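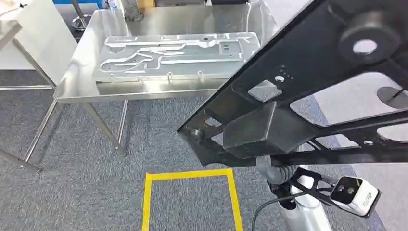

*The Runville display table, stainless top and legs, with a stamped channel plate laid flat on it.*

## Runville display table (hire or buy)

G'day, and thanks for stopping by the table page! I've been hiring out exhibition furniture under the Hullach name for 11 years, and the Runville is the one I'd keep if I had to sell the rest of the shed.

It's a stainless steel table with a bright brushed top and thin round legs, cross-braced on the diagonal. I like it for metal parts in particular. Put a big pressed plate on it and the raised channels pick up the light along their edges, so people can follow all the loops and branches without having to pick the thing up (they'll still want to pick it up). The top has a real shine to it, close to a mirror under strong lights, so have a look at what's hanging over your stand before you settle on a spot.

**The details**

- Height: 835 mm
- Load: 40 kg, spread over the top
- Hire: $60 per table per day, delivery extra
- To buy: drop me a line, the price moves with steel

The slim legs are the reason it sells. You can see plenty of carpet underneath, and a small stand doesn't feel crammed the way it does with cupboards down both sides. The flip side is that there's nowhere to hide your lunch or the spare brochures! If you need storage, ask for the Rarkungate cabinet as well – it's lockable and I do a better rate on the pair.

### Looking after it

Warm water, a drop of dish soap and a microfibre cloth, wiping along the grain. Please don't use steel wool. Fingermarks show up on the top, so I throw a cloth in with every order and you can hang on to it. If your sample has tabs or pins on the underside, lift it into position and don't slide it. I can supply clear feet for heavier pieces, just mention them when you book.

### Booking

Jacqueline Lebrun looks after the hire calendar and Yannick Baudry drives the truck. Give Jacqueline your hall, your stand number and the colour of your carpet if you know it (grey is dead easy, anything cream and we'll wrap the feet). April fills up early, so get in before the new year if you're after more than a couple of tables.

Want matching tables side by side? Say so on the form and I'll pick ones with a similar finish. The older tops have gone a bit softer with polishing.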